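# «El planificador también tiene que saber dudar»

Fulgencio Goicoechea contesta a la primera pregunta antes de que terminemos de hacerla. Lleva toda la mañana peleándose con un fallo de sincronización y está de un humor excelente, porque lo ha encontrado. «¡Era un reloj! Dos procesos que no se ponían de acuerdo sobre qué hora era», dice, y gira el portátil para enseñarnos el registro.

Goicoechea escribe el software de control de Flusum, un proyecto de manipulación con dos brazos que él y Saimi Pitkänen empezaron en Jimstead. Ella se ocupa de la percepción; él, de todo lo que pasa entre que el sistema decide moverse y los motores obedecen. El bucle de control corre a 200 hercios y la planificación va por encima, mucho más despacio. «Esa diferencia de ritmo es lo bonito», explica. «Arriba tienes a alguien que piensa con calma y abajo a alguien con unos reflejos tremendos. Mi trabajo es que se entiendan.»

Le preguntamos por los huevos, claro. Se ríe. «Un huevo te obliga a ser serio con la fuerza. Con un bloque de plástico puedes tener un controlador mediocre y no te enteras en meses.» La apertura de las pinzas no se fija de antemano: el programa cierra despacio, vigila la corriente del motor y, en cuanto nota contacto, cambia de un control de posición a uno de fuerza. Ese cambio de modo les costó una buena parte de la primavera. En abril, recuerda, había un pequeño salto justo en la transición, y bastaba para estropear el agarre.
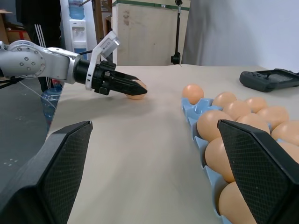
*Un huevo entre las pinzas de uno de los brazos, junto a la huevera azul.*

Pitkänen se une a la conversación con un café en la mano y ganas de hablar de sombras. Las cámaras de muñeca ven muy de cerca, cuenta, pero los propios dedos tapan parte de la vista, así que el módulo de percepción tiene que razonar sobre objetos que solo asoman. «Me encanta ese problema», dice. «Ves media cáscara detrás de un dedo y tienes que apostar por dónde está el centro. ¿Y si te equivocas? Pues que el sistema sepa cuánto puede equivocarse.»

Por eso cada estimación sale acompañada de su incertidumbre, y el planificador la usa de verdad: si es alta, pide otra vista antes de acercarse; si es baja, va directo. La idea se la discutió mucho Balakrishnan Kurup, que mantiene las herramientas de simulación y temía que el robot se pasara el día mirando. Acordaron un límite de 5 vistas por objeto. «Balakrishnan tenía razón en lo del límite», concede ella. «Yo tenía razón en todo lo demás», añade, y Goicoechea protesta desde el otro lado de la mesa.

Donde los dos se ponen más entusiastas es hablando de las herramientas, que casi nunca salen en las entrevistas. El equipo usa Bilgin, un visor propio que reproduce cada intento con las cámaras, las fuerzas y las decisiones del planificador en la misma línea de tiempo. Puedes parar en cualquier instante y preguntar qué alternativas se descartaron. «El intento 843 lo hemos visto entero no sé cuántas veces», cuenta Goicoechea. «El planificador eligió una trayectoria rarísima, con el codo por fuera, y pensábamos que era un error. ¡Pues evitaba el otro brazo! La geometría estaba bien y nosotros no la habíamos visto.»

¿Y lo siguiente? Pitkänen quiere que los dos brazos compartan un único mapa de ocupación, sin copias que luego haya que reconciliar. Él quiere reescribir el gestor de modos, que ahora tiene demasiadas excepciones para su gusto, y ya tiene una rama abierta con las primeras pruebas. Nos la enseña también, por supuesto, y nos quedamos veinte minutos más.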